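4.2 Planning the equipment budget

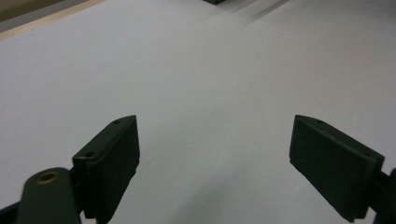
The usual argument for hand-held grippers is that they are cheap, and that a lab with a modest budget can buy many of them for the price of one arm. We accepted this argument when we wrote our first equipment plan, and we no longer think it holds in the form in which it is generally made. The purchase price of the tool was a small part of what we spent. The plan put it at the center because it was the one number we could get from a quote.

Our plan covered two sites, Drerkudmont and Kincaid, and asked for 30 hand-held units (Figure 3). Two vendors were considered. Bundard offered a finished tool with a service contract, and Jultov offered a kit of parts to be put together on site. The Jultov kit won on price per unit. The comparison sheet had no line for assembly time, none for calibration, and none for the replacement of finger pads, which both vendors described as long-lasting. Neither gave us a test report to support that claim, and we should have asked for one before signing.

Figure 3. Hand-held gripper with the jaws open over a white tabletop. The plastic finger pads are the part budgeted as a consumable in the revised plan.

By June we had logged 344 hours of assembly, repair and recalibration across the two sites. We do not offer this as a general figure. The log was kept by hand, and entries from Kincaid are likely to be low, as short repairs there were often not written down. Even so, when the hours are priced at a technician's rate, the gap between the two vendors closes, and under some assumptions about staff cost it goes the other way. A reader who is told that a kit is the cheaper choice should ask whose time was left out.

Spare parts were a second weak point. We had set aside money for 11 spare pad sets and treated them as a one-time purchase. Clyde Blackwood, who reviewed the plan for the Drerkudmont site, objected at the time that pads should be budgeted per hour of use – the way one would budget tires for a delivery van. His objection was noted and not acted on. In the revised plan, pads are a recurring cost, and a set is replaced on a fixed schedule whether or not it looks worn. We have no strong evidence for the interval we chose. It is a guess, and it is marked as one in the spreadsheet.

We are also doubtful about buying in bulk. The discount we were offered began at 100 units, well above what our operators could keep in use, and a larger order would have locked us into one pad design before we knew if it suited the tasks. Idle tools still have to be stored, tracked and updated. For a group our size, a small first order with a fixed review date seems the safer course, even at a higher price per unit.

None of this shows that a robot arm would have been the better purchase. We did not price one in enough detail to say, and the published comparisons we found suffer from the same gaps as our own first sheet – they report the price of the hardware and leave out the labor. Section 4.3 gives the revised cost lines for both sites.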